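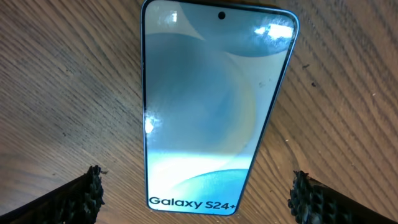
Figure 5.1 A Galaxy S24+ on a wooden surface. Look at the rim and the rounded corners.

Chapter 5
Edges, Surfaces and Fixings

Most of us handle a telephone so many times before lunch that we have long since stopped looking at it, and I should like to begin this chapter by asking you to look again, slowly, as though somebody had just handed you the thing and asked how you would go about drawing it. Where does the glossy part stop? How wide is the black border inside the blue rim, compared with the rim itself? And why, do you suppose, does the blue look nearly black along one stretch and quite bright along another, when you would surely call it all one colour if a friend asked you?

That last question kept my old teacher, Gudrun Kristiansen, happily talking for most of a January afternoon, and I have never quite got over it. A shiny edge borrows its looks from whatever light happens to reach it (you will see this for yourselves in Exercise 5), while a matt one is much steadier and gives itself away more quietly, usually by a soft sheen along a flat face. 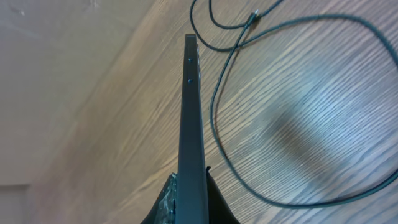 Figure 5.2 A dark grey bar with a matt finish. Two small blue fixings show near the tip.

Now compare the bar in Figure 5.2. Its front face is plain, but a narrower side face shows as well, and beside the fixings there is a lighter, ridged strip that is easy to miss on a first look. Beginners tend to draw the long outline beautifully and leave out little things like these, which is a pity!

Before you read on, find one glossy object and one matt object at home, put them side by side on a table, and spend a few minutes with a soft pencil on each. Please don't worry about neatness. Keep both drawings somewhere safe, for we shall want them again when we come to shading in Section 5.2.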